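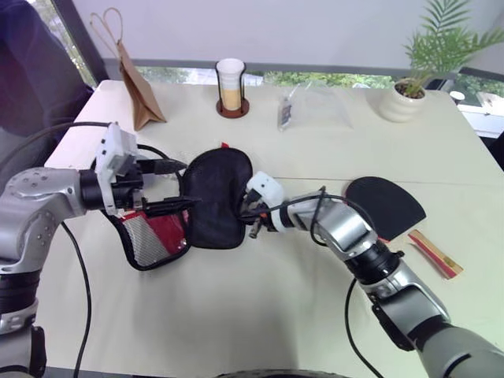 Getting Borkstead Elementary Families to Show Up: Final Project Report
Zuzanna Marciniak, Community Studies
9 July 2026

Why I picked this

My little brother goes to Borkstead Elementary, and every spring the parent group runs a Walk-a-Thon to pay for library books. Last year hardly any new families came. I wanted to find out what stops them, and then try to fix at least one thing before this year's walk. I ended up loving this project way more than I expected!

What I did

I started with a paper survey that went home in the Monday folders. It had only a few questions: how did you hear about the last event, did you come, and if you didn't, what got in the way? I got 114 back, and plenty of them had extra notes squeezed into the margins (those were the best part).

I also sat in on two parent group meetings and talked with families at the pickup line on Trilovwood Road. My Polish came in handy there – a few grandparents were much happier to chat once we switched languages.

What families told me

The biggest surprise was the flyer. I had figured people were too busy or didn't care, but the most common answer was that they never saw a flyer or saw it after the event was over. The second most common answer was about younger kids. Parents of toddlers didn't know if strollers were okay on the course, so they stayed home.

A smaller group said they thought you had to be a member of the parent group to join in. You don't, and you never did. The old flyer just said "members and families," and people read that the way anyone would.

What we changed

The group let me rewrite the flyer, which was pretty exciting. The new one had the date at the top in huge type, said "everyone welcome, strollers too," and came in English, Spanish and Polish. It went home two weeks early, with a reminder the day before. Nowakowski Bakery taped one in the window and donated 100 rolls for the finish line.

How it went

We had 60 families sign in, and the line at the table went right out the gym doors. Vuradia, the middle school drum club, played at the turnaround, and the kindergartners kept stopping to dance, so that lap took forever.

What I would do differently

I should have asked on the sign-in sheet how each family heard about the walk. Without that, I can't say how much the flyer did and how much was the nice weather or the drums. I also lost some surveys from the fourth grade when a folder got left on the bus.

The parent group wants to use the same layout for the back-to-school picnic in August, and I've already said yes to making it – this time with the extra question on the sign-in sheet.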